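**Wultine Raceway** is a short oval track used for stock car, hot rod and midget racing, lying in a shallow bowl of farmland between the village of Wultine and the old quarry road to Vernen. It is a small place by the standards of most motor racing, and a good many people drive straight past the entrance the first time they visit, but it has kept a loyal following among families who like their racing close, noisy and over in time for supper.

## Track

The circuit is a paved oval with two straights of slightly different length, the back straight being the shorter. The turns are banked, though gently, and the banking in the Vernen turn (the one nearest the quarry road) is a little steeper than at the other end. Drivers who are new to Wultine are usually told to take things quietly there for their first few laps, as the surface rises just before the exit and a car that is not settled will drift out towards the wall.

The surface was laid in long strips running with the direction of travel, and the joins can still be felt from the driving seat. Opinion on them is divided. Some of the older hands steer by them, much as one might follow the lines on a road in fog, while others have asked for years that the whole lot be taken up and laid again. So far the joins have stayed.

There are two ways into the pits, one from each straight, but only the one on the back straight is used during a race. Spectators sit along the home straight, on a covered stand and on the grass bank beside it - the bank has the better view of the Vernen turn, and the stand has the roof.

## History

Racing began here on a cinder surface, put down on a field that was too wet for barley and not much good for grazing either. The early meetings were run on a shoestring, with straw bales for barriers and a hay cart for the judges, and the cars were mostly tired family saloons with the glass taken out. Crowds were better than anyone had hoped, and within a few seasons the cinders gave way to tarmac.

The change suited some drivers more than others. Those who had learned to throw a car sideways on loose ground found that the new surface wore out their tyres and rewarded a much neater style, and several of them moved to the dirt track at Sindo, where they were made very welcome. A friendly rivalry between the two tracks dates from this time and has never quite gone away.

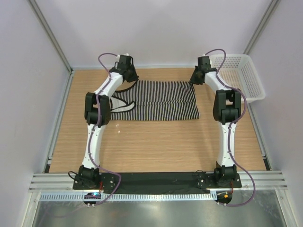 Floodlights came later, and with them the evening meetings for which Wultine is now best known. The first lights were mounted too low and dazzled drivers coming out of the turns, so they were raised over the following winter and have been left alone ever since.

## Racing

The season opens in spring and closes in November with the Quarry Cup, a race for stock cars that also settles the track championship. A usual evening has heats for each class, a consolation race for those who did not get through, and then the finals. The top class is limited to 21 starters, which is as many as the track will comfortably hold, and on a busy night even that can look like rather a lot of motor cars.

Grids for the heats are drawn from a bag. For the finals, the first 8 finishers are placed in reverse order, so that the quickest cars must come through traffic if they want to win. This is popular with spectators and a good deal less popular with the quickest drivers.

The midgets run to their own rules, shared with Sindo, which allow a driver to carry points from one track to the other. It makes for some complicated sums towards the end of the year, when a title can be settled by a race held in another place altogether.

## Notable drivers

The driver most closely linked with the track is Abdelilah Abdel Hamid, who started in the hot rods and went on to win the Quarry Cup twice in stock cars. He was known for a patient way of racing, often sitting behind the leader for most of the distance and making his move on the inside at the Vernen turn. After he gave up driving he returned as a coach to the junior class, and the trophy for the best newcomer bears his name.

## Getting there

The main entrance is on the Wultine side, with parking in the field opposite. The quarry road gate is kept for competitors and their trailers. The lane between the two is narrow, and on Quarry Cup night it is closed to through traffic until the last of the trailers has left.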